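Kavanagh Home & Hobby Help
Photo and Video > Selling Online

Black fabric backdrop looks gray and shows every wrinkle

Posted by Barrett Delacroix

I sell secondhand kitchen things and small household items, and I have been trying to move from a white sheet to a black background. The white made my pale dishes disappear. I bought a few yards of black cotton at the fabric store and pinned it to the wall behind a folding table in the spare room.

Two problems. First, the black comes out a kind of muddy gray in the pictures, worse on the left, where the window is. Second, I can see every fold line from when it was on the bolt. I ironed it once and new creases came in when I pinned it up. There is also lint all over it and I have no idea where it comes from. No dryer in that room, no pets.

The table is 26 inches deep, so there isn't a lot of room between the item and the wall. I use my phone and a clip light from Nasto. I don't want to spend more than $100 on fixing this. Is it the fabric, the light or the phone?

Also, I have a backlog to get through before December, so something I can leave set up would be good.

dishpan_lou

It's the fabric. Cotton is shiny compared to what you want. Get velvet. I did and never looked back.

 Barrett Delacroix replied:
 Any particular kind? There were four or five at the store and one was very stretchy.

 dishpan_lou replied:
 Not the stretchy one.

Marlys T.

It is mostly the light and partly the fabric. I have photographed a little over 500 listings on black, and I went through the same thing with cotton. Here is what I would do, in this order, so you can stop when it looks good enough.

1. Kill the window

Close the blind and hang something over it. Daylight spreads everywhere in a small room and some of it lands on the cloth. Take one test picture with the blind open and one with it shut before you touch anything else. On my setup that one change did more than the new fabric.

2. Move the item forward

Your table depth is working against you. Put the item near the front edge and pull the whole table away from the wall if the room allows it. Two or three feet is enough. Light gets weaker quickly with distance, so a wall that is farther back goes darker, and the wrinkles go soft because the phone isn't focused on them.

3. Point the light across

A light next to the phone aimed straight ahead hits the item and the cloth together. Put it to one side, a bit above the item, and angle it so the beam runs past the cloth. If it still spills, tape a piece of black card to the side of the lamp. You don't need a powerful lamp. Mine is a plain household bulb in a clamp fixture.

4. Cover the sides as well as the back

People hang one panel and forget that a white wall three feet to the left is a big reflector. Hang cloth on both sides and use a black top on the table too. Let the side pieces fall in loose vertical folds. Soft folds hardly show in dim light, but sharp horizontal creases do. Pale and bright-colored things stand out very well against this.
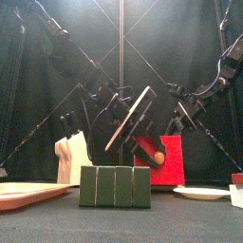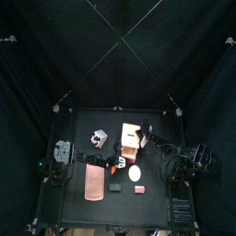 5. Hang it, don't pin it

Pins pull the cloth into little fans, and that's where your new creases come from. Sew or iron-tape a sleeve along the top, run a curtain rod through it, and leave the bottom edge free with a few inches touching the floor. The weight pulls most wrinkles out in a day or two. For the ones that stay, use a garment steamer from the back side while it hangs. I have a Prullimer, which leaks if you tilt it. Any brand will do.

6. Lint

New black cotton sheds and also picks up dust from the air. Wash it once by itself, inside out, no fabric softener, and hang it to dry. After that, a lint roller before each session. Don't use packing tape, it leaves a shine on some fabrics. Cover the table with an old sheet when you aren't using it.

7. Lower the exposure

Your phone sees a lot of black and tries to brighten it. Tap on the item, then drag the exposure slider down until the cloth goes dark but the item still looks right. If your phone lets you lock exposure by holding your finger down, do that, or it will shift between shots.

On cost: the curtain rod was under $15 and the card is a couple of dollars. If you do buy fabric, ask for a matte polyester or a cotton velveteen, and hang it with the nap facing down. Check a piece under the store lights by folding it over your hand. If the fold has a bright line along it, put it back.

 Barrett Delacroix replied:
 Did 1, 2 and 7 last night. Big difference already, the gray on the left is gone. Still some creases near the top. I will try the rod. Does the table top have to be the same fabric as the wall?

 Marlys T. replied:
 No. I use velveteen on the wall and a painted board on the table because fabric bunches up when I slide things around. Get flat paint, any gloss will mirror whatever is standing on it. The corner where the two meet may show as a line, so keep it well back.

gwen_in_the_garage

I'd skip all this and fix it in editing. There is a free app called Zidico that lets you pull the blacks down with one slider and save it as a preset. I have run 2,000 pictures through it.

It won't take out lint though. Also be careful with dark items, because the handles on my cast iron pans vanished and a buyer asked me if they were missing.

 Marlys T. replied:
 For dark pans I go back to a light gray sheet.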